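Workshop tips: kitchen tasks in the simulator
Vosmont Robotics Club – notes for members, last revised 11 May 2025

These tips cover the countertop exercises for the Jaltska round in September. They assume the two-arm setup is installed and that you can load a task and record a run.

Setting up the counter

Load the marble worktop first, then the props. Props dropped in before the worktop will fall through it. Keep small items off the edges and leave a clear strip of counter between anything with a hinge and anything that can roll.

Fix the random seed while you are still tuning. We use 414 for practice and 1071 for checks. Change it only when a run is clean from start to finish.

Opening and closing boxes

A hinged lid should be pushed near its free edge. Pushing close to the hinge takes more force and tends to shift the whole box. Bring the fingertips in closed, at a shallow angle, and stop short of contact before the final move.

Check the lid angle before you plan anything else. An upright lid hides whatever is behind it from the front view – switch to the overhead view if you need to reach past.

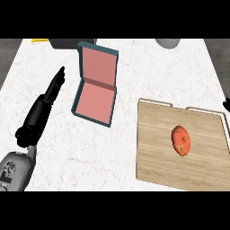 Picking up round vegetables

Potatoes are modelled as lumpy solids, so the two fingers rarely meet flat faces. Grip across the short axis, lower the wrist until the fingertips are just clear of the board, then close slowly. If the potato spins, reopen and turn the wrist a little. Closing harder does not help.

Saving runs

Stop each run at 2000 steps. Longer files are rejected by the Sipos checker. Name the file with the task, the seed and your run number, and put it in the Dralar folder the same evening.

Failed runs are worth keeping if the failure is repeatable. Add one line saying at which step it went wrong. Run 107 in the shared folder shows the layout to follow.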